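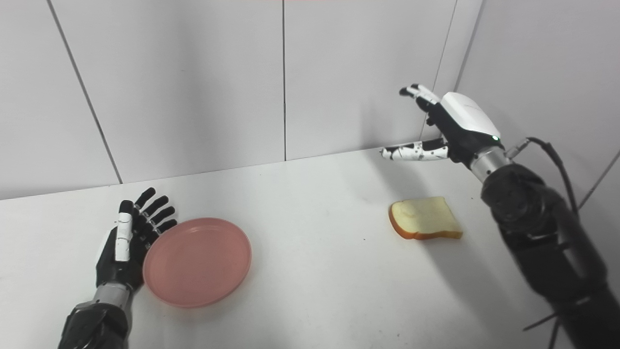

Loritz publie son deuxième EP en téléchargement libre

Le duo Loritz met en ligne ce mois de juillet « Skirlow », un EP de quatre titres disponible gratuitement sur son site, en MP3 et en WAV. Les morceaux ont été composés l'hiver dernier par Aoife Ní Chonaill et Natanael Portela, qui s'étaient fait connaître de nos lecteurs avec une cassette tirée à très peu d'exemplaires et épuisée depuis longtemps.

Le disque dure 22 minutes. Il est plus lent que le précédent, avec des basses rondes et beaucoup de bandes passées à l'envers. La voix de Kathleen Dunne apparaît sur « Breathnach », le morceau le plus chanté de l'ensemble. « Au départ c'était un instrumental de huit minutes, on en a coupé la moitié quand Kathleen nous a envoyé sa prise », explique Natanael Portela. Le dernier titre, presque sans batterie, nous a moins convaincus : il s'installe bien, puis s'arrête au moment où l'on attend la suite.

Le mixage est signé Mirsad Mujić, déjà responsable du son de la cassette. Les pistes séparées de « Breathnach » seront proposées à la fin du mois à ceux qui veulent en faire un remix. Les versions retenues sortiront à l'automne sur une compilation numérique, gratuite elle aussi.

Loritz jouera l'EP en entier à 22 h en clôture de la soirée Trundideck, après un set de Noreen Brophy. L'entrée est à 8 euros, à régler sur place. Quelques CD-R avec pochette sérigraphiée seront vendus à la table du fond, dans la limite d'un par personne.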